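Appliance-surface cleaning (robotics)

Appliance-surface cleaning is a class of household manipulation task in which a machine wipes, dusts or clears the outside of a domestic appliance such as a refrigerator, microwave oven or washing machine. It is used as a test of whether general-purpose robots can do ordinary chores outside a fixed workcell. As of the last revision of this article, no consumer product performs the full task without supervision.

Scope

The task is normally split into two stages. In the first, loose items are removed from the top of the appliance and set aside. In the second, a cloth is picked up, pressed against each reachable face and moved in overlapping strokes. Some protocols add the return of the items and the folding of the cloth. Interior cleaning is treated separately, as it requires door opening and the handling of shelves.

Technical difficulties

Cloth has no fixed shape, so a grasp planned from a single view often picks up too little material or several layers at once. Glossy doors reflect lamps and windows, and depth sensors may return false or missing values on them. Contact force must also stay within a narrow range: too little leaves marks in place, while too much can push a small appliance across the table. Compact refrigerators are harder in this respect than full-size units – they are light, and they often stand on a tablecloth, which can slide with them.

Training data

Most current systems learn from human demonstrations. These are collected either by teleoperation of a robot arm or with hand-held grippers that a person carries through the task. The second method is cheaper and can be used in ordinary rooms, but the recorded motions may include reaches that a given arm cannot copy. 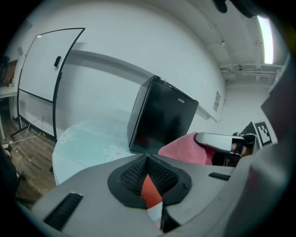
The Wetholm protocol, used in several small studies, calls for 300 demonstrations per appliance type and a change of room after each block. Policies trained in one room only tend to fail when the table height or lighting changes.

Performance

In a trial by Funda, a two-arm system finished the wiping stage on a compact refrigerator in just over 5 minutes. A person needed less than one. The most common failure was a dropped cloth, followed by missed strips along the vertical edges. The Rurnon benchmark scores clearing and wiping separately, and published results are consistently higher for clearing.

See also

Deformable object manipulation
Imitation learning
Service robot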